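Filed under: Project Reports > Manipulation > Interim

Interim progress report: gripper and camera comparison for indoor mobile manipulation

Reporting period ending September. Prepared by the Sulholm simulation group for the Lockwood equipment program.

1. Status

Work package 2 (simulated comparison of end effectors) is complete apart from the repeat runs listed in section 4. Work package 3 (hardware confirmation) has started but has produced no reportable data. Spending is within the approved budget and no change to the end date is requested.

The period's work covered two grippers, both fitted to the same two-arm mobile base model: the Hutadero parallel gripper and the Pisirgate three-finger gripper. Each was run with the head camera alone and with the head camera plus a wrist camera. The task set is unchanged from the proposal: door handles, drawer pulls, and small objects on tables.

2. Method

All trials were run in furnished apartment models with randomized start poses. The plan called for 2,000 episodes, divided evenly among the four gripper and camera combinations. All were run. Controller gains were fixed at the start and were not retuned between grippers, which probably favors the Hutadero unit, as the gains were first set on it. We will report a retuned comparison separately.

Head camera roll was added as a test variable in this period. Earlier runs assumed a level camera, and the hardware mount at Sulholm does not hold level once the base crosses a threshold. The rolled-camera episodes use the same apartments and the same door positions as the level ones.
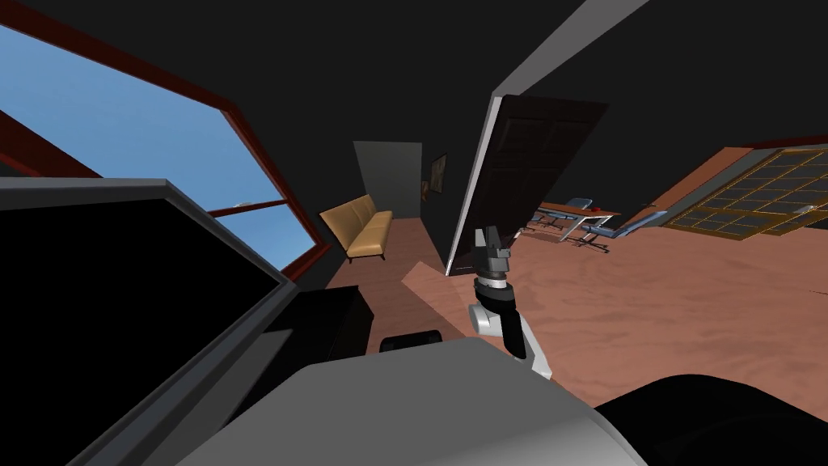 Figure 1. Simulated head camera view with strong roll. Gripper open and empty in front of the paneled door; table and chairs in the room beyond.

Views of this type account for most of the detector errors on doors. With the camera rolled, the door edge and the partition edge run close together in the image, and the handle detector was trained almost entirely on upright doors. The arm controller itself is not affected, as it works in base coordinates.

3. Results to date

Of the 500 episodes per combination, successful completions were:

Hutadero, head camera only: 390
Hutadero, head and wrist cameras: 482
Pisirgate, head camera only: 355
Pisirgate, head and wrist cameras: not yet released

The fourth figure is withheld because a logging fault marked timeouts as completions in part of the batch. The fault has been corrected and the affected episodes are being rerun.

The wrist camera gave a larger gain on the Hutadero unit than we had projected. Most of it came from handle approaches, where the final few centimeters are hidden from the head camera by the gripper – the effect is worst on doors that already stand open. On tabletop objects the gain was small.

4. Remaining work

Rerun the affected Pisirgate episodes and release the fourth figure. Retrain the handle detector with rolled images included. Repeat the door subset for both grippers with retuned gains. Begin hardware trials with the Hutadero unit – the Pisirgate adapter plate is still on order.

Related reports
Wrist camera calibration procedure, revision 2
Apartment model library: door and drawer coverage
Controller latency on the two-arm base
Lockwood equipment program: reporting template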